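Zukik – snack sorters wanted, June, Toledo

Need 5 people for our snack swap boxes. Wrapped sweets and little pastries, all sorts of brands, come to us mixed up in bowls and bags. You sort them by kind, pull anything with a torn wrapper, pack the boxes. Last round was 747 boxes, this one is over 2837 so yes, we need hands.

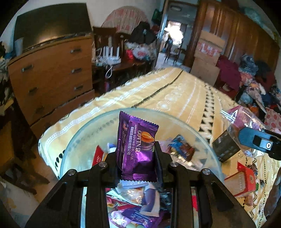 Timo Frerichs: Did the last round. Bring a cushion, you sit a lot, and ask for the small bowls if you get the choice. Pay came on time.

Pay is by the box, rate sheet sent when you write. Work at home or at our Jonwood room, your pick. At home you need a clean flat spot, a bed is fine if theres a fresh sheet on it. No smoking, no pets in the room while packing.

Some labels are in Chinese only – you dont have to read them, just match the wrappers. 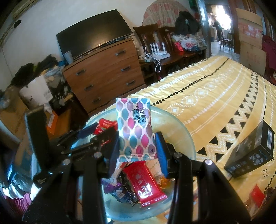

Boxes go back taped and labeled within 48 hours of pickup. Van comes at 4 pm. Nut allergy – please dont apply, we cant garantee anything.

Write to Érica Rezende at the Zukik desk, say home or Jonwood, and which hours. Clakton people ok too if you can drop off yourself.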